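Zonarthorpe cloth cell: setup and upkeep

README for cell 2, Zonarthorpe workshop. Kept by Shona Gilchrist. Last full revision October 2024.

What this file covers

How cell 2 is powered up, checked, cleaned and repaired. It covers the arm, the gripper, the wrist camera and the cable run between them. The recordings have their own file (see RECORDINGS.txt on the shared drive), and the scripts are documented in the folder where they live. If the two disagree on a setting, the value in the script is the one in use and this file needs correcting.

The cell handles cloth only. Garments, towels, sheets and blankets are all fine. Do not use it for boxes, bottles or tools. The finger pads are soft and hard edges mark them.

Contents of the folder

README.txt - this file
cell2_start.sh - brings up the arm, gripper and camera in that order
cell2_park.sh - sends the arm to the park position
calib/ - camera and gripper calibration, one subfolder per calibration
log/ - maintenance log, plain text, newest entry at the bottom
spares.csv - what is in the spares drawer and where it was bought
old/ - settings from the previous gripper, kept for reference only

Starting up

1. Check that the emergency stop is pressed in.
2. Turn on the Kerberg power unit at the wall, then at the front. The fan should start straight away.
3. Look along the whole cable run from the base to the wrist. Every clip should be closed and no cable should cross a joint under tension.
4. Release the emergency stop.
5. Run cell2_start.sh from a terminal on the cell computer. Wait for the line "wrist camera ready". If it stops before that, see Faults.
6. Jog the wrist slowly through its full turn, both ways, with a hand on the stop. Watch the camera cable while you do it.
7. Open and close the gripper nine times with nothing between the fingers. The first two or three may sound rough after a cold night. If the ninth still does, don't go on.

Shutting down

Run cell2_park.sh, wait for the arm to come to rest, press the emergency stop and turn off the Kerberg unit at the front. Leave the wall switch on if somebody else is using the bench supply. Take any cloth out of the gripper before parking. The park position folds the wrist in close and a sleeve or corner left in the fingers can get drawn into the elbow.

Gripper settings

The current values, set by Kane Henare in April after the new pads went on:

Opening at home position: full
Closing force, thin cloth (shirts, pillowcases): 243
Closing force, thick cloth (fleece, blankets, anything doubled over): 461
Closing speed: slow for both
Hold timeout: 3000 ms

The force numbers are raw controller units and mean nothing on another gripper. Don't copy them across to cell 1, which has the older Farus fingers and a different spring.

The thin setting will drop a folded hem if the fingers only catch the outer layer. The thick setting holds nearly everything but leaves a crease in light cotton, and on knitted fabric it can pull a loop. When in doubt start with the thin setting and go up in small steps. Write the value you ended on in the log, with the name of the cloth.

The hold timeout is how long the controller keeps trying to reach the set force before it reports a fault. It was shorter until Ebony Pryor found that thick cloth was still settling when the time ran out. Please leave it where it is.

Regular upkeep

Every working day
- Wipe the finger pads with a dry cloth.
- Pick lint out of the slots in the gripper with the plastic tweezers. Metal tweezers have scratched the plates before.
- Wipe the camera lens with the lens cloth, not with whatever is on the table.

Every week
- Check the four screws behind the finger plates. They take the 2.5 mm key. Finger tight plus a quarter turn is enough.
- Vacuum the base and the floor behind the cell. Lint gathers at the fan inlet of the Kerberg unit faster than you would expect.
- Go over the cable clips and replace any that have gone loose.

Every month
- Remove both finger plates, clean behind them and refit.
- Run the calibration check in calib/ and save the result, even when it passes.
- Try the emergency stop with the arm moving at low speed and note it in the log.

Only use grease on the gripper slide, and only the tube marked G in the spares drawer. A spot the size of a match head does both sides. Grease on the pads means new pads. Fletcher tried cleaning them with solvent and the surface went hard.

Checking the camera view

The wrist camera looks out past the gripper, so the gripper takes up a good part of every picture. After any work on the wrist, close the fingers on a piece of cloth and save one still. Compare it with the one below. It doesn't need to match exactly, but the cloth at the gripper should be in view.
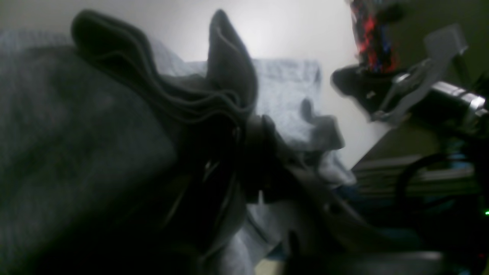 Wrist camera still: gripper at dark grey cloth, with a paler textile behind. Part of the arm is blurred at upper right.

Some blur on the arm parts is normal. If the whole picture is soft, including cloth that is lying still, clean the lens first and then check the camera mount. A dark cloth against a dark gripper is hard to judge by eye, so for checking finger position put something pale in the fingers as well and save a second still.

If the camera has been knocked, loosen the mount, set it back to the scribed line and run the full calibration. Running the check alone will give you a number, but the stored calibration will still be the old one.

Faults

Gripper stops half closed
Usually lint in the slide. Press the emergency stop, open the fingers by hand and look for threads. If the slide is clear, unplug the gripper connector at the wrist, wait a minute and plug it back in.

"Hold timeout" with cloth in the fingers
The cloth is too thick for the thin setting, or one pad has slipped. Check the pads before raising the force.

Camera drops out when the wrist turns
Cable. Nearly always the last clip before the camera. Manaia Ashby replaced this cable in April and left more slack at the wrist, but the slack has to stay on the outside of the bend. A loop on the inside will catch.

Arm comes up but start script hangs at gripper
The gripper got power before the controller was ready. Turn everything off at the front of the Kerberg unit and start again from step 1.

Clicking from the wrist
Stop and tell Shona. Don't run the cell to find out whether it goes away. The last time it was a bearing, and the arm was out of use for about 9 days while the part came.

Spares

Pads, clips, finger plate screws and one spare camera cable are in the drawer under the bench. Pads and screws come from Prendergast, who keep our last order on file. Clips are ordinary ones from any electrical shop. When you take the last of anything, edit spares.csv and email Ebony the same day.

Known problems, not yet fixed

- The park script doesn't check whether the gripper is empty.
- The label on the gripper connector has worn off. The key faces the base.
- calib/ has two subfolders with the same name apart from a capital letter. The lower-case one is current.
- The weekly screw check has been missed several times. Kane is putting a sheet on the wall for initials.

Changes to this file go through Shona. Log entries don't need to be checked by anyone, just add them.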